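Tarar news app, reviewed 7/13/19

I've used Tarar since June to cut down on crime coverage. It pulls in local stations and lets you mute subjects. I muted homicide and court stories, and the push alerts dropped from 61 a week to 6.
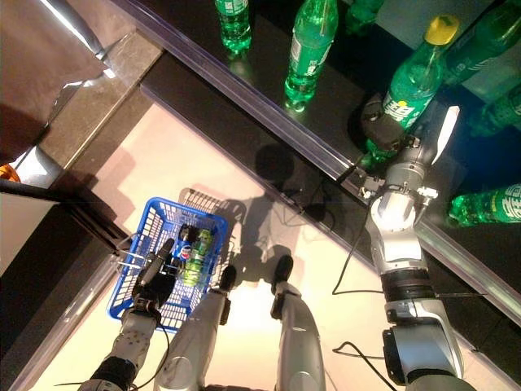 The filter isn't perfect. It reads headlines only, so a vague one still gets through -- usually with a suspect's photo on top. School board and road news came in fine.

The free version has ads after every four stories. I'd keep it, but turn off autoplay first.

Edileuza Macedo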